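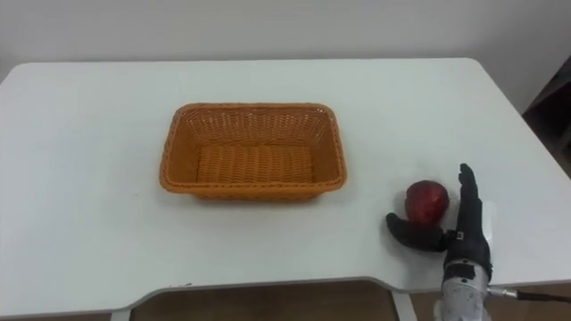 Every few years a police department buys a machine that promises to tell officers something they couldn't know before, and every few years we are asked to believe the machine before anyone has tested it in front of a judge. The current one in our county is software called Hakis. It listens to a recorded interview and gives the speaker a "stress score" from 1 to 10. The sheriff's office has been using it since May. I've read the manual, I've sat through the sales talk, and I still can't tell you what the number means.

The company will tell you it means stress. Fine. I'd like to meet the person who isn't stressed while being questioned by a detective. I've been a defense lawyer long enough to have watched grown men sweat through their shirts over an unpaid parking ticket. If the software finds stress in a police interview room, it has found what my grandmother could have found from the hallway.

The county says the score is never used as evidence of guilt. On paper that's right. Our courts have kept polygraph results away from juries for a long time, and I doubt a prosecutor here would try to walk a Hakis printout past a judge as proof of a lie. But evidence at trial is a small part of what happens to a person who gets arrested. Most cases never see a jury. They get settled in a hallway, or over the phone, and what matters there is how sure the detective is.

So look at where the number does show up. It's in the detective's notes. It gets mentioned when a warrant is being written. It gets mentioned to the suspect, too, and this is the part that bothers me most. "The computer says you scored a 7 when I asked about the truck." What is a tired 19-year-old supposed to do with that? He doesn't know the thing can't be used against him in court. He thinks he's been caught by science.

Ivone Barros, who handles juvenile cases two doors down from me, thinks I'm making too much of it. Her view is that detectives have always bluffed, courts have mostly let them, and a fake lab report or a fake eyewitness is worse than a vague score. She may be right about worse. I don't see how that helps. A detective who bluffs at least knows he's bluffing. A detective who reads a 7 off a screen believes it, and once he believes it he stops looking at the other guy with the truck.

What about the testing? The sales packet cites a study of 83 recorded interviews. I asked for the study and was sent a summary, 4 pages long, with the charts taking up most of it. The summary doesn't say who the speakers were, how anyone knew which ones were lying, or how often an honest person got a high score. That last figure is the only one I care about, and I'd think a sheriff would care about it too. When I asked for it by letter, I was told it was proprietary.

A breath test machine gets calibrated. There are logs, and I can ask for them, and sometimes I find that the logs are a mess and the judge throws the result out. I've had prosecutors complain to me about that for years, and it's a good system. Whoever runs the machine has to be ready to show it works. With Hakis there's no log to ask for. The maker updates the software when it likes. An interview scored on a Wednesday morning could be scored differently that night and I'd have no way of finding out.

Levente Bognár, a retired detective I've cross-examined more times than either of us enjoyed, told me he would have loved a tool like this when he was working. I believe him. He also told me he'd have leaned on it hardest in the cases where he had the least. I believe that too, and he didn't seem to think it was a point on my side.

I'm not asking for a ban, though I wouldn't cry over one. I'd like the county to turn over every score, in every case, to the defense, along with the version of the software that produced it. I'd like detectives barred from quoting it to anyone they're questioning. And before the contract gets renewed, somebody outside the company should run the program on people who are known to be telling the truth and publish how many of them it flags. If the answer is good, the company will have something to put in its next sales packet. So far it hasn't offered.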